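Folding clothes on the bed or on a table?
Household and Tidying > Laundry

paritz_home
Posted in January
Replies: 6

Hello all. English is my second language, so please excuse my mistakes. I would like to ask where you fold your laundry. We have a small bedroom and the bed takes most of the middle. I always fold there. My sister says it is a bad habit, because the clothes pick up lint from the bedspread and everything becomes crooked on a soft mattress. She wants me to buy a folding table from Helteo, 195 with delivery. I find this too much money for a table that I must then store somewhere.

kjaergaard77
Your sister is right about the soft surface. A T-shirt on a mattress never gets a straight edge. I use the top of my dresser, and I fold 15 pieces in the time I needed for ten before.

Allness
I don't agree. The bed is the biggest flat surface in most homes. If the bedspread is pulled tight, it is good enough for T-shirts and pants. For dress shirts I would use the ironing board. Can you show how your bed looks when you work? Maybe the problem is the pillows and not the mattress.

paritz_home
Thank you both. These are from the bedroom, with the 福 bedspread.
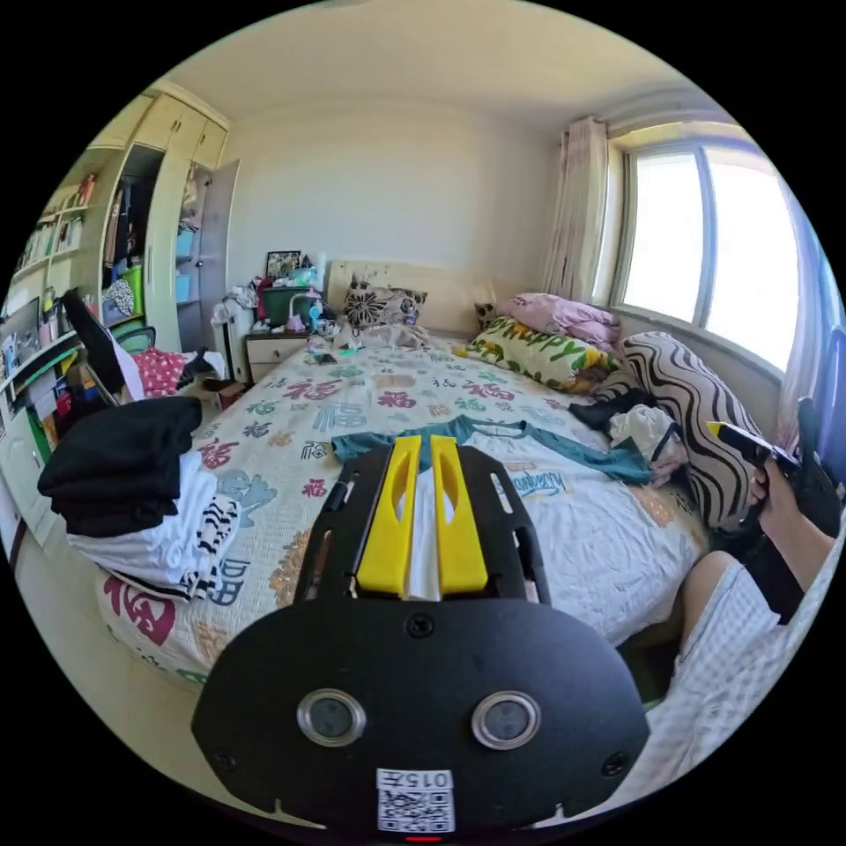
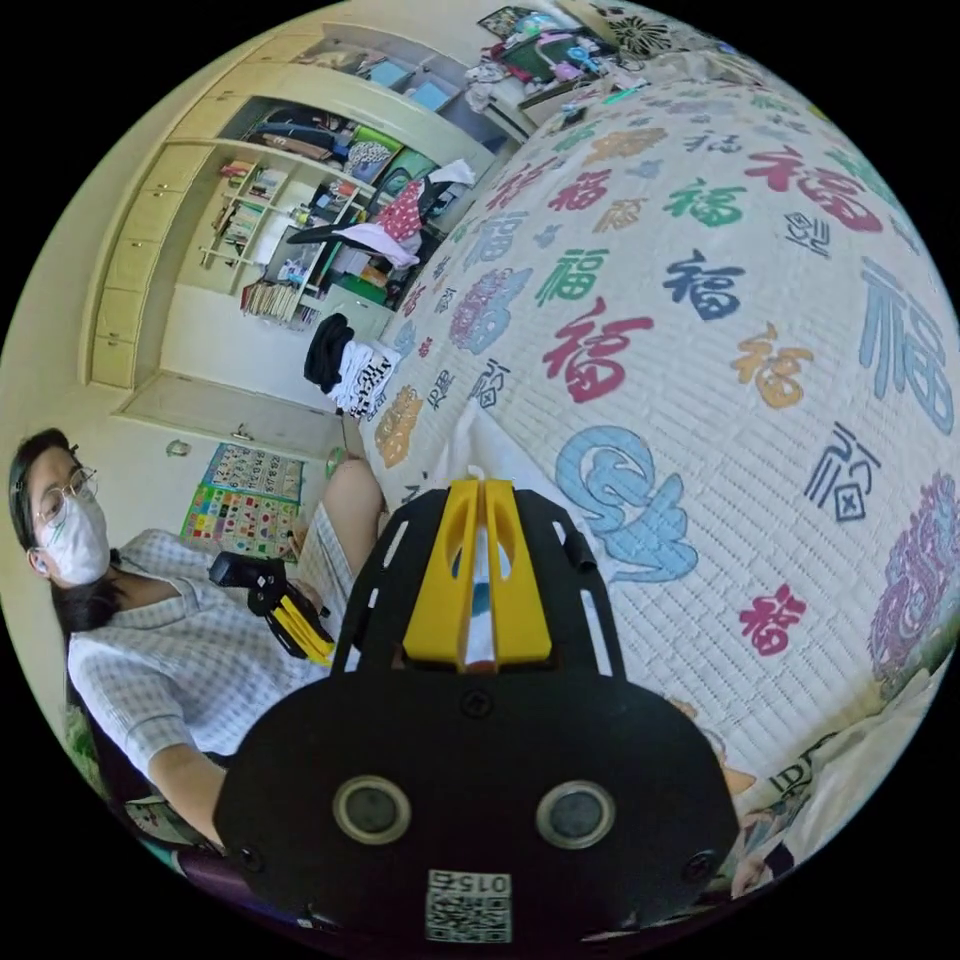 Answers to your questions:

1. The bedspread. It is a quilted one, so it has a little texture. I pull it tight before I start, but it moves when I lean on it.

2. The pillows. Yes, they stay on the bed. The striped one is big and the long "Happy" one has no other place.

3. The order. I put one T-shirt flat, like the Strawberry one in the first picture, and the folded pile goes on the left side. When the pile is ready, it goes into the wardrobe.

Allness
It is what I thought. You have a big bed but you use only a part of it. Put the pillows on the office chair until you are finished. I would also keep the small things away from the headboard, they always end up mixed with the clean pile. And I see the wardrobe door is open already, so you are near to the shelves. With a table in another room you would walk more.

kjaergaard77
The chair has a pink polka-dot cloth on it, so first she must find a place for the cloth :) But I keep my opinion. Quilted fabric is the worst for folding, the sleeves follow the seams. Put a large piece of stiff cardboard under the T-shirt. It costs nothing and you can slide it behind the wardrobe.

Allness
Cardboard is a fair idea. I would still not buy the table.

paritz_home
I will try the cardboard and move the pillows. One more question, do you fold T-shirts in 3 parts or in half? My shelf is not deep and the black clothes always slide down from the pile.

kjaergaard77
In 3 parts, sleeves to the back. And put the heavy things at the bottom, the pile stands better.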